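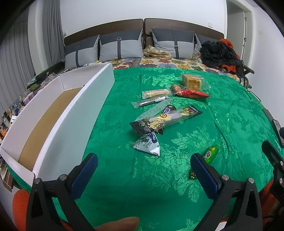
Snacks on the green bedspread.

Prurlow: The Town That Moved Its Own Founding Day
by Vandana Agarwal
Reviewed 06/11/2020

Ashok Srivastava's history of the Prurlow Founders' Parade runs 320 pages, and I read every one of them lying down. The parade, for those who didn't grow up in the county, marks the day in December when the Chauhan mill opened its gates. Srivastava spends 78 pages proving it opened in spring. The town fathers apparently wanted something to do in winter.

He is very good on the quarrel with Senari, the next town over, which claimed the same mill and held its own parade on the same morning. Both hired the same brass band. The band played Senari first and got to Prurlow late and, by one newspaper's account, "greatly refreshed."

He is less good on drainage, which gets two chapters.

The Barine paperback is sturdy, though the map is printed across the fold, so Main Street vanishes into the glue. There are 626 endnotes. Some are funnier than the text, and note 5 should have been the opening.

Four stars. Skip the drainage, unless you're from Senari, where I gather it's still a sore point.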